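Landach Guest House Drops Daily Cleaning, Puts Bigger Bins in Bedrooms

Tuesday, July 14, 2026

The Sornirus guest house in Landach has stopped daily room cleaning for stays of less than a week and has put a lined trash bin next to the bed in each of its 23 guest rooms.

Under the new schedule, rooms are fully cleaned between guests. During a stay, staff come by only to pick up litter from the floor, empty the bin and leave fresh towels at the door. Guests who want the bed changed can ask at the front desk before 10 a.m. There is no charge for the first change.

The guest house said most of what was being picked up on daily rounds was food packaging. Guests tend to eat in their rooms in the evening, when the only restaurant within walking distance is closed, and the old bins were small and kept in the bathroom. Wrappers ended up on nightstands and on the carpet.
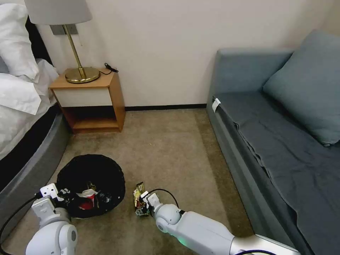

A snack wrapper on the carpet near the bin in a guest bedroom at Sornirus.

The new bins are round and stand on the floor by the bed. They take a black bag, which staff tie off and replace on each visit. The guest house bought them from Zustadby, a supplier of hotel and dormitory goods, as part of an order that also covered bags and replacement towels. The full order came to about $3000.

Beds, lamps and nightstands were not part of the change. The rooms keep their beige carpet, which was last replaced nine years ago and is due to be looked at again in November, when the building closes for two weeks of maintenance. Any decision on new flooring will wait until then.

Guests were asked about the plan in the spring. Of those who filled out the card left in their room, 78 percent said they would be fine without daily cleaning as long as the trash was taken out. The most common request on the cards was for a larger bin. The second was for later quiet hours on weekends, and those are staying as they are.

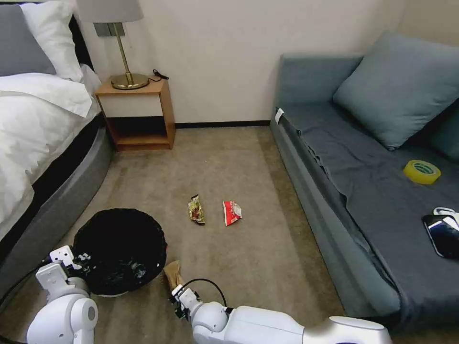 Wrappers and a piece of brown paper still to be cleared beside the bed.

Paper is a separate matter. Landach collects clean paper and cardboard on its own route, and the guest house has placed a paper box on each landing for bags, maps and newspapers. Food wrappers go in the bedroom bin. Bottles and cans can be left beside the paper box and will be taken down with it.

Laundry is still sent out to Ajayi on the same days as before, though the guest house expects the loads to be smaller with fewer bed changes.

The schedule will stay in place through the end of the summer season. Guests with a booking made under the old terms can still have daily cleaning if they ask for it at check-in. Room rates have not changed. Questions can be left at the front desk, which is open from 7 a.m. to 9 p.m.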